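4.2 Renaming and recall among trade buyers

Brand refreshes are expensive, and the people who pay for them tend to be told they worked by the people who were paid.
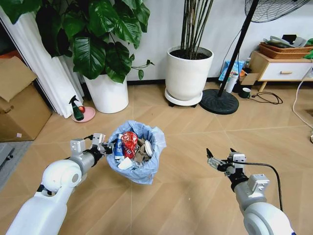
Figure 6. Two grippers at a small bin lined with a light blue bag.

We therefore asked the buyers. Festetura, a distributor of industrial fasteners, replaced its name, logo and catalog in one go, having traded for decades as Bulum. The agency, Sembiring, promised a look that would "speak to the workshop." We sent a short survey to 952 account holders before the change and again in December, once the new catalogs had gone out.

Unprompted recall of the new name stood at 19 percent. Recall of the old one was 68 percent, and several respondents wrote it in capitals. Ordering was hardly affected: most buyers work from part numbers and would, we suspect, keep doing so if the cover were blank.

The new typeface fared worse. Set in narrow capitals, the strapline "Stillness in Every Joint" was read by a fair share of respondents as "Illness" -- a word with limited appeal on a box of bolts. Sembiring's own testing had missed this, having been done on a large screen by people who already knew what it said.

Buyers with newer accounts were kinder to the design, though they were also less likely to have opened the catalog. We return to the matter of unopened catalogs in Section 5, where the sample is smaller and the comments are longer.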